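Kettle care, the short version

I've been on a kettle kick since 1/10/26, when I finally admitted that our tea tasted like chalk. We have hard water up here in Tănase, and I'd been topping up the same old pot without giving the inside a second thought (sorry, guests!). So this month's kitchen corner is all about the humble stovetop kettle.

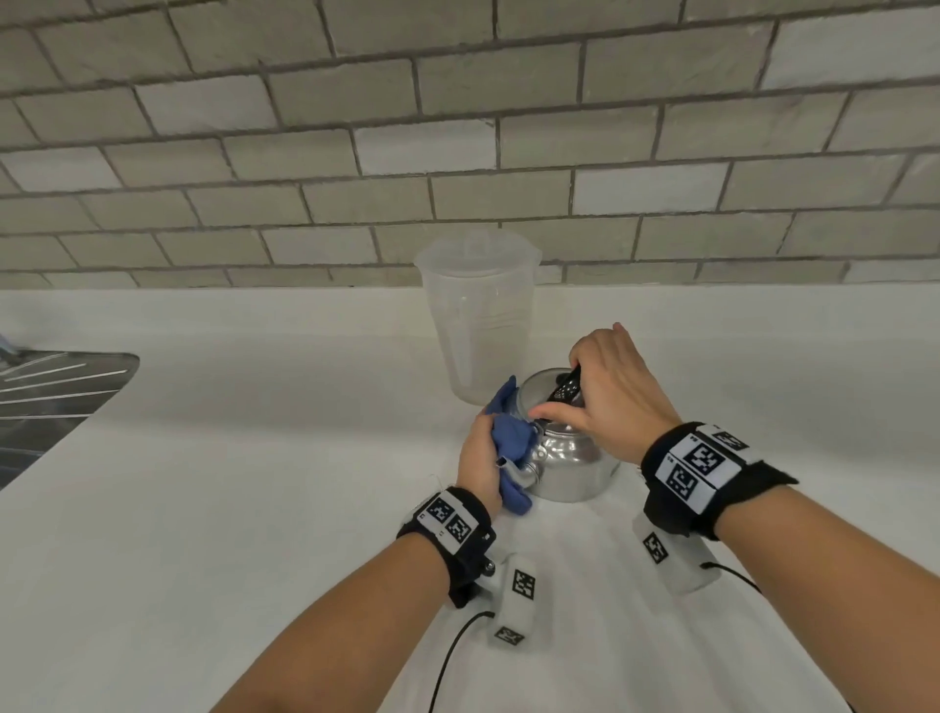
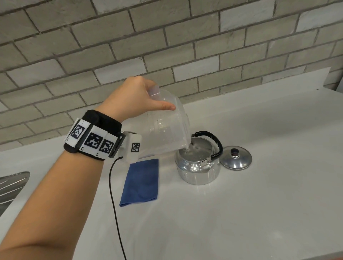 My routine is pretty simple now. I fill from a pitcher, never straight from the faucet, and 800 ml does two big mugs with a little left over for the pot. Once a week I use half water, half white vinegar, bring it up to a simmer, and leave it alone for 39 minutes while I do something more fun. Then I rinse it like crazy! The spout is the part I always used to skip, so go around it with a soft cloth, and do the rim too while you're in there.

Next time: tea towels, and which of mine are headed for the rag bag.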